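We use cookies to remember your preferences and to see which pages people read. By continuing you agree to our cookie policy. Accept | Manage settings

Zatitz food trail pass, Madusdale: two days, one stomach

Madusdale would like you to know that it has food. It has had food for some time, but in March the town launched the Zatitz pass, a card that gets you a tasting plate at every eatery on the old market streets, and now the food has a logo.

I bought the two-day version and arrived on a Tuesday, when a fair share of the participating kitchens were shut. The map doesn't mention this. It does mention, twice, that the trail is 3,000 steps long, presumably to calm anyone who has just read the dumpling section. My phone made it 1,171 before lunch, and most of those were spent looking for the noodle place behind the bus depot.

The noodles were worth the detour. Broad, slippery and properly sour, with a spoonful of chilli that made the man beside me take off his jumper. The Guillot bakery, next stop along, gave me a custard bun the size of a coat button and a leaflet about its heritage.
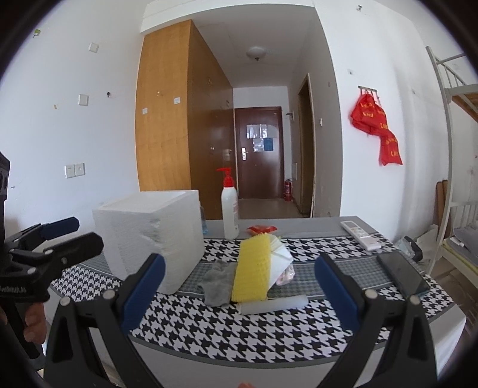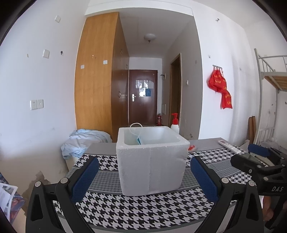 The pass's weakest point is the takeaway rule. Tasting plates must be eaten on the premises, which is fine at the soup counter and less fine at the fishmonger, who has one stool and a favourite customer already on it. If you're planning to buy anything cold to bring home, pack your own container. A plain white foam box with thick walls does the job and weighs next to nothing, and I'd take it over the branded cooler bag at the visitor centre, whose zip gave up before I'd reached the car park.

Latifa Fawzy at the visitor centre was patient about the zip and swapped my bag for a tea towel. She also told me the evening stalls are the real draw, and she was right. The lamb skewers on the river side alone would have justified a smaller pass at a smaller price, should anyone in the tourism office be reading.

Skip the Nustden tasting room unless you enjoy vinegar explained at length. Go for the noodles, go late in the week, and leave breakfast out of it. The pass can be bought at the station kiosk, cash only, and the kiosk closes at four.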